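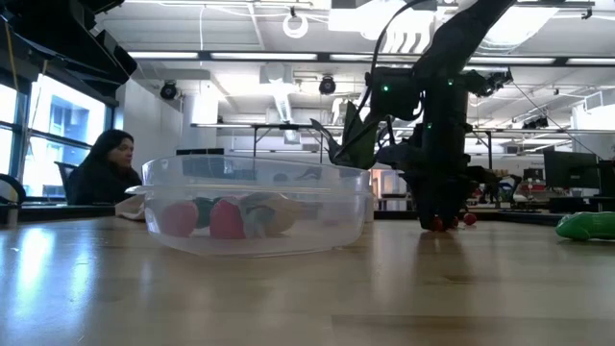
Toy food in a clear tub

1/ Okay, a thread on school lunches, because I've been reading Jelle Verhoeven's little book on the noon meal and I can't stop thinking about it!

2/ Verhoeven grew up in Vallommont, where the primary school shut its doors for lunch and every kid walked home. Soup, bread, whatever was left from the night before. Then back by the bell. The whole town ran on that hour.

3/ The chapter I keep going back to is the one on Rimena, the next town over. They went the other way and built one long dining room, and the kids sat with a teacher at every table. Same bowls for everyone, seconds if you asked politely.

4/ He doesn't pick a winner, and I love that. He just asks who was at the table and what they talked about. (Mostly football and whose dog had run off.)

5/ I had neither. I ate a squashed Vegemite sandwich on a concrete step in 4 minutes flat so I could get to the handball court. Great handball, terrible lunch.

6/ My neighbour Gilbert is 58 and says his school was the same, except they had to sit until a whistle went. He still eats like someone's about to blow it.

7/ Back to the book – there's a lovely bit where an old cook from Rimena remembers making dumplings for 700 children and knowing which ones wouldn't touch the parsley. I read it out loud to my partner, twice.

8/ It's made me wonder what we could do with a town of, say, 1,000 people. One shared lunch a month in the hall? Kids, grandparents, the bloke from the servo on his break. I'd be there with a pot of something.

9/ We've started small at our place. On pupil-free days we set the table at noon with proper plates, and the kids choose the colour of the napkins. Last time my youngest told us the entire plot of a film none of us had seen. Best lunch in ages!

10/ The book's called Viltano, after the street he walked home along. It's short, you could finish it over a weekend. If your school did lunch differently, please tell me – I want to hear about all of them, even the awful ones.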